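修带间工作记录 28/05/2010

上午

到得晚，先把恒温箱开了。昨晚走之前忘了把干燥剂拿出来再生，三袋全是粉的，换备用的。备用只剩一袋蓝的，记一下要买。

今天的活还是Chukwu那批开盘带。第二箱，昨天理到一半。箱子里的顺序跟目录对不上，目录是捐来的时候人家手写的，有几处一看就是后来补的，墨水颜色都不一样。先不管目录，按盒脊上的号走，最后再统一对。

213号带，出问题的就是这盘。早上先做了手转检查，没上机。供带盘转半圈就开始发粘，能听见那种撕胶布的声音，很轻，但是有。带背是有背涂的，黑色哑光。盒子上写Conaletti，可是这家的带子我印象里背涂偏棕，怀疑是后来换过盒。闻了一下，有蜡笔味，不酸。不酸就好，说明大概不是醋酸带基那一路的毛病，对着灯看也不透光，聚酯的可能性大。

粘带综合症，基本可以这么定。决定烘。

烘之前的检查，照单子来：
外观，有两处卷边，都在外圈，程度轻。
接头，外圈能看见四个，其中一个胶已经往两边溢，摸上去粘手。里面还有几个不知道，得倒带才知道，可现在不能倒。
盘芯，塑料的，有一道裂纹，从中心孔往外走，没裂到底。换成金属盘最好，但换盘就要倒带，倒带就要走带，还是那个死循环。先连着旧盘一起烘，烘完慢速倒到金属盘上。
脱粉，盒底有一点褐色的粉，极少。用毛刷扫到小袋里留着，袋子上写了号。

恒温箱是那台Gerketti，900瓦的，功率对这点活来说太大，升温冲得厉害。上次空箱试过，设定值一到它还要往上窜三四度才回来。今天的办法：空箱先跑到稳，稳了再开门放带子，门开的时间越短越好。探头两个，一个挂在箱子中间，一个贴在盘边（贴在盘的塑料上，别贴带子上，上回有人贴带子上撕下来一层，就不说是谁了，反正不是我）。

设定五十二度。箱子自己的表头不准，低报，差不多差一度半，以探头为准。

九点半放进去。一盘。层架上垫了一张无酸纸，盘平放。其实竖着放也有人主张，说平放底下那层受压，我一直平放，没出过事，就这么放。

十点翻一次面。探头中间五十一点八，盘边四十九点几，还在爬。
十一点，中间五十二，盘边五十一点六。稳了。
以后每两小时看一次。门不开，隔着玻璃看读数。

等的时候整理另外几盘。

第二箱里不用烘的有六盘，都是早年的醋酸带，没有背涂，对着窗户看边上透光。这种千万别进恒温箱，千万，盒子上贴了红条。其中两盘有一点酸味，单独拿出来放到走廊那个柜子里，跟别的隔开。试纸放了，明天这时候看颜色。柜子门上写了字，别人别开。

有一盘的带头没了，直接就是录音的开头，接了一段新的白色引带上去。接带胶用的是Trundo新寄来的那卷，比老的那种窄一点点，好处是不会从带边上溢出来，坏处是对不准的话真的很难补救，我第一次贴歪了，撕下来重贴，浪费一截。接的时候切口还是斜的，四十五度，直切口过磁头会有一声咔。接带槽里有旧胶，拿棉签蘸异丙醇擦了三遍才干净。谁用完接带槽不擦？

顺便把剪刀消磁了。这个每次都忘，带磁的刀片切下去接口处会有一个噗声，一月份那批就是这么毁了好几个接口，后来全部返工。刀片盒子上我用油漆笔写了大字，还是会忘。今天没忘。

下一步是校机。

主机今天用甲号机，乙号机压带轮还没换，别用。甲号机磁头先清洁再消磁，顺序不能反也没什么特别的说法，我习惯这样。消磁器要离远了再开电源，慢慢靠近，慢慢拿走，拿远再关。手别抖。旁边的校准带提前拿到另一张桌子上去，这个写一百遍都不嫌多。

校准结果：
播放电平，左右差零点三分贝，调左声道的电位器，调到差零点一，再调就开始来回跳了，电位器本身有点脏，喷了一点清洁剂转了十几下，好些。
方位角，高频正弦看相位，原来偏了一点，螺丝动了不到八分之一圈。这个只是对校准带对齐，真正放节目带的时候每盘还得单独听着调，Chukwu这批录的时候用的机器不止一台，方位角盘盘不一样。
低频，放100赫兹那段，右声道有一个鼓包，左边没有。磁头的轮廓效应按理两边应该一样，只有一边有就怪了。先怀疑线。换了线，一样。再怀疑输入通道，左右对调，鼓包跟着走，所以是机器这边。均衡板上右声道那颗电解电容我看着就不顺眼，顶上有一点鼓，没换，没有备件。写进采购单。对今天的影响不大，人声为主。
走带速度，略快，在允许范围里，不动。
抖晃，比上个月差一点点。可能是压带轮。压带轮拿酒精擦会变硬，所以用的是专门的橡胶水，擦完棉签上还是一层棕，擦到第五根才白。

午饭前看一眼恒温箱，五十二点一，五十二。好。
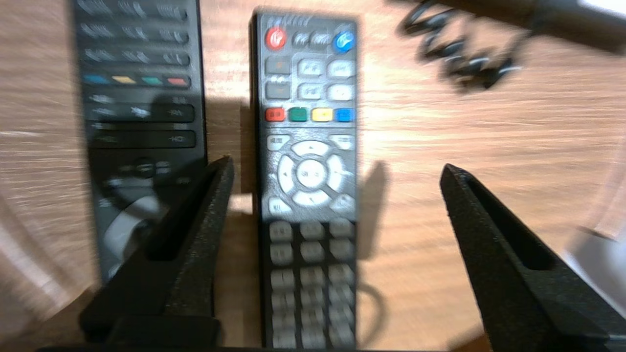 下午

第三箱拆封。拆之前先整箱称了一下再拍了照，照片存到公用盘里，文件名照老规矩，箱号加顺序。

第三箱的情况比第二箱差不少。箱底受过潮，最下面一层的纸盒有水渍印，已经干透了，硬，发脆。纸盒和带盘之间有一张节目单粘住了，不敢硬揭，拿聚酯薄片从边上一点一点往里走，走了半个多小时，揭下来了，有一个角的字留在盒子上。把盒子那一块也拍了，两边的字拼起来能读，是曲目，三首，第三首名字缺一个字。

霉点。两盘有，白的，绒毛状。停手。手套、口罩，拿到通风柜里去，工作台用酒精擦了一遍，又把刚才用过的毛刷扔了。发霉的先装自封袋，放干燥剂，别封死，要让它干下来，活的霉不能刷，一刷满屋子都是。等干成粉状再用带滤网的吸尘器隔着纱布吸。估计下周才能动。袋子上写了日期和箱号。

这里要提醒一下自己：霉的那两盘目录里标的是“优先”，对方肯定会问。回信的时候先说明情况，别等人家来催。

剩下的按状态分三堆，绿条可直接上机，黄条要处理，红条别动。分完绿的不到一半。

三点看恒温箱，五十二度整，盘边五十一点九。没动。翻了一次面，开门时间大概十秒，掉了两度多，五六分钟回来了，往上冲到五十三点四，比早上空箱那次冲得小，里面有东西多少压着一点。

恒温箱这个冲温的问题还是想解决一下。想法有两个：
一，箱子里放一块热容大的东西，比如一块厚铝板，让它慢下来。铝板机加工间有边角料，去要一块。
二，把它自己的控制器旁路掉，外面接一个可控的温控，限制一下占空比。这个要动线，嫌麻烦，而且保修，虽然早就过保了。
先试一。便宜。一块铝板试下来不行再说二。

Trundo的报价单到了，接带胶、引带、金属空盘、无酸盒。无酸盒他们起订量是300个，太多了，库房放不下，问能不能减到100，还没回。不行就跟隔壁资料室拼单，他们也要用盒子，尺寸不知道一不一样，得去量。金属盘贵，可是塑料盘真的不能再用了，今天这两箱里裂的就有好几只。

趁空放了一盘绿条的带，算是今天唯一正经转的一盘。

过程：
先低速正向绕一遍，不过磁头，张力调低。出来的带面卷得比原来平整多了，原来应该是快倒完就那么放着的，有几层高出来一圈，像梯田。
上机，开头有一段空白，嘶嘶声里能听见后面的内容提前冒出来，很弱，复印效应，放久了都这样。倒几遍能减轻一点，但是不多。没有为这个再折腾。
方位角，耳朵听着调，合成单声道，听齿音，最亮的时候停。动了差不多四分之一圈，跟校准位置差得挺远，记在单子上了，下一盘之前一定拧回去。
声道，标的是立体声，放出来两边内容完全不一样，右边还是倒着的。四分之一轨双向录的，盒子上写错了。那就两面各转一遍，文件名加正反。
中间有一个接头开了，停机及时，没卷进去。重新接。旧胶的残留在带背上，拿棉签蘸了一点点溶剂擦，先在带尾没内容的地方试过没问题再擦的。接好退回去一段重新录，两个文件后期拼，拼接点写在备注里。
电平偏低，峰值离顶还有十来个分贝，前级提了六个，重来。早该先听一遍最响的地方再定电平，图省事直接录，白转了一段。下次别这样。

内容很好听，一段民歌，一个人唱，旁边有狗叫，后面还有关门声。对方要求原样保留，不降噪，不剪。我也觉得不该剪。只做一份平直的，另外出一份压缩格式的给他们听着玩。

转出来的文件做了校验码，写进表里。拷到阵列一份，离线硬盘一份。离线那块硬盘快满了，采购单再加一条。写到这里发现采购单比工作记录还长。

关于表格，说两句。现在用的登记表，“带基”和“状态”是两栏，可是有人会把“醋酸”写到状态里，有人写“酸”，有人打个勾。勾是什么意思？打勾的那几盘我今天全部重新查了一遍，花了不少时间。建议改成固定选项：带基只填醋酸、聚酯、不明；状态只填绿黄红；别的话统统写备注。下周一起过一下这个表，我先改个样子出来。

厚度也应该单列一栏。薄带跟标准带的张力设得不一样，薄带用标准张力会拉长，拉长就是拉长了，回不去。今天这盘绿条是标准的，运气。第三箱里至少有两盘我看着像薄带，盘直径不大可是绕得很满，黄条上写了“疑薄”。

傍晚

五点多看恒温箱，五十二，盘边五十二。到现在快八个小时。打算一共烘满八小时，然后关电源，不开门，让它自己凉，明天早上再拿出来。趁热拿出来容易吸潮，也容易变形。有的同行烘得更久，也有中间歇一夜再接着烘的，我们这种窄带八小时一般够，不够就再来一轮，总比一次烘过头强。

五点半关了。门上贴了条：正在降温，勿开。

明天给213号的安排：
先手转，听还有没有撕胶布的声音。
没有的话慢速绕到金属盘上，绕的时候拿无纺布轻轻夹一下带子，看掉不掉东西。掉得多就停。
绕完当天就转，别拖，烘过的带子能撑多久说不准，一般一两周内都还好，但是盘芯那道裂我不放心，接头也要重做，事情堆着就容易忘。
转之前再清一次磁头。转的过程中每隔一段停下来看磁头，有没有褐色的东西。高频突然没了就是糊头了，立刻停，别等放完。
烘过几次、几度、多久，写在新盒子里的卡片上，跟带子走。这个很要紧，以后谁再拿到这盘带子得知道它被烘过。

另外一件事，今天机房湿度偏高，墙上那个表百分之五十八，手持那个五十三，信哪个？手持的去年标定过，墙上的从来没人管。暂按手持的算，五十三也还是高。除湿机水箱下午满了一次，自动停了，不知道停了多久，倒掉以后重开。水箱满了它不叫，只亮一个小灯，灯还朝着墙。把机器转了个方向，灯朝外。软管接到地漏去是最好的，管子不够长，采购单。

采购单（今天的，汇总）：
干燥剂，蓝色变粉的那种，大袋。
右声道均衡板电解电容，耐压取高一档，多买几颗，左边一起换掉。
压带轮，乙号机用，顺便给甲号机也备一个。
异丙醇，纯度高的，上次买来那瓶含水太多，擦完有印。
棉签，长杆木柄，别买塑料杆的，溶剂泡了会化。
离线硬盘。
除湿机软管，先量尺寸。
刷子，软毛，今天扔了一把。
厚铝板去机加工间要，不花钱。

遗留：
第一箱的目录还有两处没对上，一处是重号，一处盒子在带子不在。盒子里是一张收据和一根橡皮筋。橡皮筋已经化了，粘在盒底。收据拍照，放档案袋。
醋酸带试纸，明天上午看。
霉的两盘，放着，每天看一眼袋子里有没有水汽。
给对方的信，要写三件事，霉、错标的立体声、缺的那盘。信里别写“丢失”，写“未见”，我们收到的时候就没有，交接单上有签字，交接单复印一份附上。
方位角拧回去了没有？写到这里跑去看，没有。拧回去了，拿校准带复核过，平的。校准带尾朝外收好，放回柜子最上层。

补一条，上周记录里我写甲号机播放电平“右高零点三”，写反了，是左高。今天调的也是左。前面那页我用红笔改在旁边，原来的字没涂。

钥匙在老地方。走廊柜子别开。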